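4. Moving the Fluvis server to its new chassis

Read all of section 4 before you start. Allow 60 minutes, more if it's your first. Out of hours jobs go through Salamatu Amadi, not the help desk.

Before you begin
– backup finished and checked (see 3.2)
– users warned, shared drives closed
– new chassis, rail kit, screw bag, fresh thermal paste
– wrist strap. Yes, every time.

4.1 Shut down and strip out

1. Log in as admin, pick Maintenance, then Power Off. Wait for the fan to stop. Dont hold the button in unless it has hung.
2. Pull both power leads. Press the power button once to drain what's left.
3. Label the network leads before unplugging. Port 1 is the office, port 2 is the Walmont phone system. Swap them and the phones go down.
4. Drives out, in order, into the foam tray. Write the slot number on each.
5. Cooler off. Loosen corner to corner, a turn at a time. Twist gently if it sticks – no levers.
6. Lift the processor out by its edges and straight into the plastic case. Wipe off old paste later, on the bench.

CAUTION: bent socket pins are not covered by the Ruggiero warranty. Keep fingers, cloths and screwdrivers away from the socket while it is open.

4.2 Fit the board

1. Check the standoffs against the card in the screw bag. A spare one under the board will short it.
2. Lower the board in, rear ports first. All screws in loose, then tighten from the middle out.
3. Front panel leads next. Tiny print, use a torch.
4. Leave the processor out until the board is screwed down and the leads are clear of the socket.
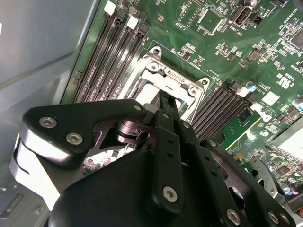

4.3 First power on

1. Processor, paste, cooler, memory, drives. Same slots as before.
2. Power lead in, lid off, watch the fans. Nothing spinning after 14 seconds, pull the lead and recheck the front panel plug.
3. Error 509 on the status page means a drive is in the wrong slot. Power off, check your labels, try agian.
4. Lid on, rails in, network leads back. Ring Severin Bühler on ext. 1701 to reopen the shares.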